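Home Stories Poems Serials Contributors Submit

THE PRIVSKA STATEMENT

Noémie Coste had worked in the Delorme house for three years when the police asked her to sign the paper. It ran to four pages and said that on the night of the fire she had seen her employer, Yannick Huet, come in by the kitchen door with soot on his cuffs.

She read it twice. Inspector Pruitt sat across the desk and let her take her time.

"I never said cuffs," Noémie said.

"You said his shirt was dirty."

"I said I washed a dirty shirt. I wash a lot of shirts."

Yolanda Pruitt put down her pen. She had been on the Privska case since May, and the newspaper had printed a piece about it nearly every day. The warehouse had been insured, a night clerk had died in it, and Huet owned half. The other half belonged to Armelle Lecomte, who had left town the next morning and come back a week later with a solicitor.

"Who wrote this?" Noémie asked.

"Sergeant Collet typed it up from his notes."

"Then he should sign it."

They kept her until six. Nobody was rough with her. A constable brought tea and a cheese roll, and at one point the inspector went out and Perrine Collet's brother, the sergeant, came in and stood by the radiator. He told her that Huet would let her take the blame for the missing key if it suited him. He told her there was a reward of 3000. She asked him what she would do with it, and he said most people could think of something.
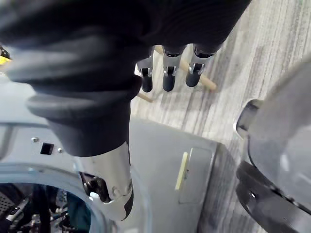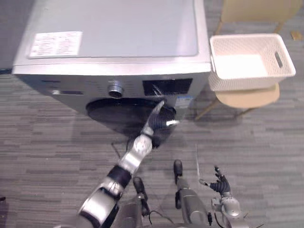
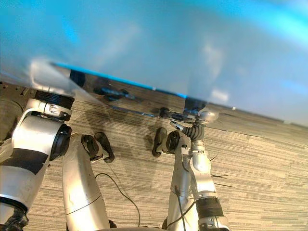
Second picture: the washing machine.

When the inspector came back she had a bag with her. Inside was a shirt, folded, with a laundry ticket pinned to the collar. The ticket was number 684.

"This isn't one of mine," Noémie said. "I do his at the house. I've never sent one out."

"It was collected from Flosine, the cleaner's on the bridge. Left there the morning after."

"By him?"

"By a woman."

Noémie looked at the collar. It was a fifteen. Mr Huet was a heavy man and took a seventeen, and she had ironed enough of them to know. She said so, and the inspector turned the collar over and looked for herself. The sergeant said sizes varied.

"Not by that much," said Yolanda Pruitt. She took the four pages off the desk, tore them across and asked him for a clean sheet.

The new statement was nine lines long. It said what Noémie had washed, and when, and that the shirt with the ticket was a stranger's to her. She signed it and put on her coat.

Outside, a boy was selling the evening paper. MAID TELLS ALL, it said. She bought one and read it on the tram as far as Skerketti Street, where she got off and walked the rest.

Contact the editors | All stories copyright their authors | Back to top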